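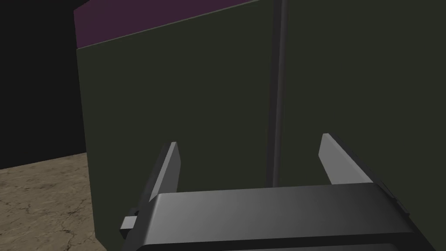 Monday, late

I promised to myself that I would write here every evening of the comparison, and already I missed the whole weekend, so tonight I write more.

The question is still the same. Which gripper model do we keep for the door tasks, the Linari or the Cadero? Both are parallel jaw, both fit on the same arm in the simulator, and on paper they look like brothers. I changed the gripper this morning and left everything else as it was: same arm, same controller, same wrist camera position, same cabinet. I wrote the settings in the notebook before I touched anything, because last month in the other comparison I did not do it and lost two days.

The Linari ran during the night. 330 attempts on the tall green cabinet, the one with the purple top and the dark vertical pole on the front. The approach is good now. The arm comes close with the fingers wide open, and in many attempts the pole is nicely between them, very near to the middle. I spent a long time today looking at this moment from the wrist camera. The fingertips are almost at the face of the cabinet, and there is not much room for an error in depth. If the controller goes a few millimeters further, the tips touch the panel, the contact solver becomes nervous, and the arm begins to shake before it closes at all.

I counted these shaking cases. It was 40 with the Linari. With the Cadero, which has shorter fingers, I had 23 in the same number of attempts. This sounds like a victory for the Cadero, but I am not sure yet. The shorter fingers must bring the housing closer to the handle, and when the door begins to turn, the housing has a tendency to hit the door. Then the grasp is fine and the opening is bad. I do not know how to put these two kinds of failure in one number, and maybe I should not try.

In the afternoon I tested the Doltach controller again with softer gains. It is slower, one can see it without any plot, but the last part of the approach is calmer. The old controller arrives with too much confidence. I would like to have the speed of the old one until the hand is near, and then the Doltach for the end. I tried to switch between them in the middle of the motion and the arm made a jump at the switch, so I need to match the velocities first. That is for tomorrow.

One small annoyance was the light. The light comes from above and a bit from the left, and the front of the cabinet is a dark, flat green with almost nothing on it. For the policy with camera input it is hard to judge the distance to such a surface. The pole helps, it has at least a thin bright line on one side. I considered putting a texture on the panel, but then I make the task easier for both grippers and I learn less. I wrote it down as a separate test and closed the file before I was tempted.

I also read again the setup notes of the Ivanyshyn benchmark. They start the hand farther from the object than I do, and they allow 700 steps for one attempt. Mine is shorter. Possibly some of my failures are only attempts that did not have enough time, mainly with the slow controller. I looked at a handful of the recordings and in two of them the fingers were just closing when the attempt ended. This is a stupid way to lose. I will repeat the Doltach runs with the longer limit, for both grippers, otherwise it is not fair.

Started the Cadero batch at half past nine, with the softer gains. The first attempts went without shaking, then one bad contact, then good again. I stopped watching after that — it does not go faster when I sit in front of it.

For tomorrow: match the velocities at the switch, the longer limit, and check if the finger friction is really the same in both model files. I believe it is, but I copied the Linari file from an older project and I remember that I changed something there in October.

Soup from yesterday for dinner, and it is nearly midnight.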